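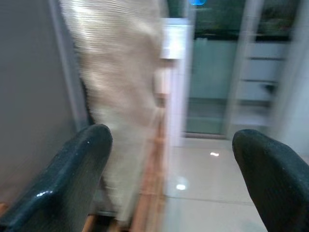
Compact Refrigerators: Placement, Door Loading, Defrosting
Pruitt Household Notes, sheet 2,452

This sheet covers single-door compact refrigerators with an internal freezer box. It does not cover thermoelectric coolers, wine cabinets or built-in units with front ventilation. Read it alongside the manual for the unit. If the two disagree on a clearance or a load, use the manual's number.

Placement

Put the refrigerator on a level surface that does not rock when the door is opened to its full swing. A compact unit is light, and a loaded door moves its center of gravity forward. Test with the door shelf filled the way it will be filled in use. If the back feet lift, shim the front feet or move weight out of the door.

Leave 5 inches at the back unless the manual asks for more. The sides of many compact units get warm in normal operation, where the condenser tubing runs behind the side panels, so avoid pushing the cabinet tight against a wall or another appliance. Do not hang towels or other cloth over the cabinet or down its sides. Cloth holds heat against the panel and lengthens the compressor cycle.

Check the door swing before deciding on a corner. Most doors have to open past 90 degrees before a shelf or a crisper will slide out. Many small units have a reversible hinge, but the parts for the other side are often packed in a bag taped inside the cabinet and get thrown out with the cardboard.

Raising the unit

A low refrigerator is hard to load and hard to clean. A slatted wooden stand is a workable base if all of the following hold:

-- Every foot lands fully on a slat. A foot half over a gap will work its way in.
-- The slats run straight across without a visible bow under load.
-- The stand is wider than the cabinet on both sides.
-- The stand itself sits flat on the floor.

Gaps between slats let air pass under the cabinet and let spilled water drain through. They also hide the spill, so look underneath after defrosting. Seal bare wood on the top and on the cut ends. End grain takes up water faster than the face of the board.

After moving a unit that has been tipped on its side, stand it upright for as long as it was lying down before plugging it in. If the time is not known, leave it overnight.
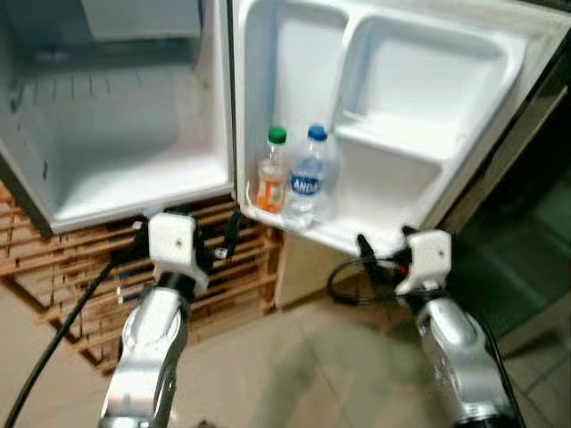 WORMONT -- Thursday, March 17, 2022

Loading the door

The door shelf is the warmest storage position in a compact refrigerator. It gets room air each time the door is opened and is farthest from the freezer box. Use it for drinks and condiments. Milk and leftovers belong on the inside shelves.

Load bottles at the hinge end first. The same bottle puts less leverage on the hinge there than at the handle end. A door that has started to sag will show a gap at the upper corner on the handle side, and the gasket will stop sealing at that point before it fails anywhere else.

A bottle of orange drink and a bottle of water side by side is a light load for a shelf of this type. The trouble starts with a full row of large bottles, or one glass jug at the far end. Bottles that can be staggered slightly take up less width than bottles in a straight line, but check that the front one clears the shelf rail and does not touch the interior lip when the door closes. Close the door slowly the first time after any change.

Stand bottles upright with the caps tightened. A slow leak in the door runs down the inner panel into the bottom fold of the gasket, and sugar there will glue the gasket to the cabinet. When that happens, do not pull. Soften it with a warm damp cloth and work along the seam.

Cleaning the empty cabinet

Clean with the compartment empty and the unit unplugged. Shelves come out first and should reach room temperature before they go into warm water, particularly glass ones.

1. Mix two tablespoons of baking soda in a quart of warm water.
2. Wipe the walls from top to bottom. Dark specks on white plastic are either residue, which lifts, or pits and scratches, which do not. Leave the second kind alone. Abrasive powder makes them worse.
3. Wipe the floor of the compartment along the ridges, then across them. Use a soft toothbrush for the back corners.
4. Open the folds of the gasket with a finger and wipe inside. Dry it fully.
5. Wipe the front lip of the compartment, where the gasket seats. Crumbs on this edge cause more poor seals than worn gaskets do.
6. Dry everything with a ribbed or waffle-weave towel. These hold more water than flat weave and leave less lint.

Do not use bleach on the gasket. Do not use solvent cleaner anywhere inside, as the smell stays in the plastic.

Defrosting the freezer box

Defrost when the ice on the freezer box reaches a quarter inch. Past that thickness the ice insulates the metal, the compressor runs longer, and the little door on the box (if there is one) stops closing.

Unplug the unit, prop the door open and place a folded towel on the compartment floor under the box. A bowl of hot water set inside on a cork mat shortens the job. Replace the water every 30 minutes. Allow the sheets of ice to drop by themselves. Knives, screwdrivers and ice picks should be kept away from the box altogether: the refrigerant passages run directly under the surface, and one puncture ends the life of the unit.

A hair dryer is sometimes recommended. We do not recommend it near standing water.

Temperature

Place a thermometer in a glass of water on the middle shelf, leave it overnight, and read it before the door has been opened in the morning. The target is 37 to 40 F. Dials on compact units are usually numbered without units and mean different things on different models. Start in the middle, change by one step, wait a full day.

The Selon dial thermometer we keep in the Kestthorpe workshop reads two degrees high and has done so for nine years. Any cheap thermometer is acceptable once its error is known. Check it in a glass of crushed ice and water, where it should read 32 F, and write the difference on the back.

Storage when not in use

Unplug, clean, dry, and wedge the door open with a rolled towel at least an inch thick. A closed, switched-off refrigerator grows mildew within days in August. Coil the cord and tie it at the back, clear of the feet.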